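Flarnley Reuse and Repair Project
Interim progress report to the Tapley Fund
Prepared by Marjorie Treloar, Project Manager

1. Period covered

This report covers the work of the Flarnley workshop from the opening of the second grant year to the end of October. The financial statement is supplied separately by Clive Mapplebeck.

2. Summary of activity

The workshop received 1666 items in the period. Kitchenware and small furniture remain the largest groups, but the grant was extended this year to cover goods on wheels, and most of this report concerns that strand. Office chairs, suitcases and shopping trolleys had previously been turned away at the door for want of a bench and suitable parts.

3. Office chairs

Roughly 40 chairs have come in, the majority from the closure of the Gidwood business centre. Each is laid over so that the base, the fixings and the casters can be checked before any work is agreed. Keith Staniforth has written a one-page checking sheet, now in use at both benches. 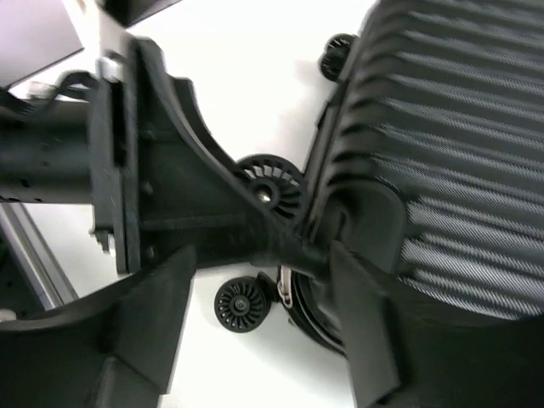 Mesh-backed office chair, showing the spoked casters and black framework.

Casters are the most common fault recorded – usually hair and thread wound about the axle – and in most cases cleaning is enough. Worn mesh is more difficult. The workshop has no means of replacing it at reasonable cost, and seven chairs were stripped for parts on that account. The parts are held in labelled trays and have already reduced our spending on bolts and wheels.

4. Suitcases

Suitcases are passed to the Hundeo resettlement service, which asks for large cases in sound condition. Cinzia Parisi agreed the standard with the service: the shell must be free of cracks, the zip must close fully and every wheel must turn. Cases that fail on the wheels alone are repaired where a matching part can be found.

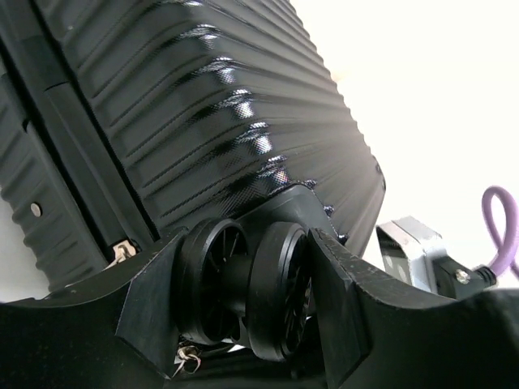 Black hard-shell suitcase with ridged panels, seen near the base with its double spinner caster.

Matching has been slower than expected. Wheel housings differ a good deal between makers, and some are riveted in a way that makes removal awkward. Mervyn Sowerby is preparing a short guide to the types met so far.

5. Variations from the plan

Two training evenings were postponed while the store room floor was repainted. Both will be held before the end of the grant year, and no change to the budget is requested.

6. Next period

The priorities are to complete the remaining Gidwood chairs, to agree a regular collection time with Hundeo and to buy a second parts cabinet from the equipment line. The Fund's approval is sought for the cabinet, as its price is slightly above the sum first entered.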